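Storage Bins for the Shared Workshop: Project Report

3. What we looked at

The project started from a complaint in the Okthorpe workshop that small parts went missing inside the big bins. The old plastic tubs had ribs on the bottom, and washers and short screws sat between the ribs until somebody tipped the whole tub out. We were asked to compare a few replacements and recommend one before the end of August.

We chose three types. The Pladine is a straight-sided plastic box with a flat bottom. The Rosum is a folding crate with a solid liner. The third type is an open metal bin with walls that slope in toward a smaller floor. It has no product name that we could find, so in this report it is just "the metal bin."

Each one was filled with the same 111 mixed parts, taken from the workshop's own stock. One person then emptied it by hand, one part at a time, while another wrote down the time and any part that was hard to get hold of. We did this at the same hour each morning, before the other groups came in.

3.1 The metal bin

We expected the metal bin to do badly. It is heavy, it takes up more bench space than the floor area would suggest, and it is noisy when parts are dropped in. The sloping walls changed our minds. Parts that landed against a wall mostly slid down to the floor, where they could be reached from above. In the straight-sided Pladine, flat parts stood up on edge along the wall and were hard to pinch.

The metal floor is scuffed and there is a wide brownish-gray worn patch across the inner back wall. We did not clean or sand anything before the trials. The tall panel at the back was useful too — parts thrown in from the front hit it and dropped into the bin.

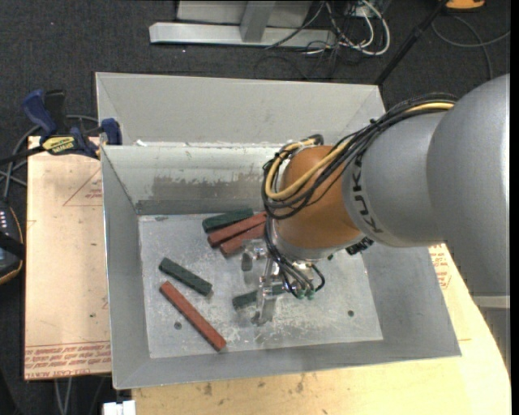 Annick Morin disagreed with us on the slope when she read the first draft. She wrote that a sloping wall only helps while the bin is less than half full, and that once parts are piled up they all end up in the middle, on top of each other, with the small ones underneath. She asked us to repeat the test with a fuller load before recommending anything.

We repeated it with 39 extra parts in each container. She was partly right. The time per part went up in the metal bin, and the small washers were the last to come out. It went up in the other two as well, and the Rosum was the worst because the liner moved and parts got under it. We had to lift the liner out twice.

3.2 Problems with the method

The person emptying the bins got faster with practice. We changed the order of the containers each morning, but we only had a few mornings, so this probably still affects the results. The Ilie trays arrived too late to be included. Noise was not measured, although it was the most common complaint from people at the next bench.

4. Recommendation

For loose small parts we recommend the metal bin, filled no more than halfway. For boxed or bagged items the Pladine is lighter and easier to stack. We do not recommend the Rosum for anything smaller than a hand tool.

A rubber mat on the floor of the metal bin would cut the noise, but we have not tried one and it might catch washers the way the old ribs did.

Appendix A lists the parts used. Appendix B has the timing sheets, including two that were filled in with the wrong container name and corrected afterward.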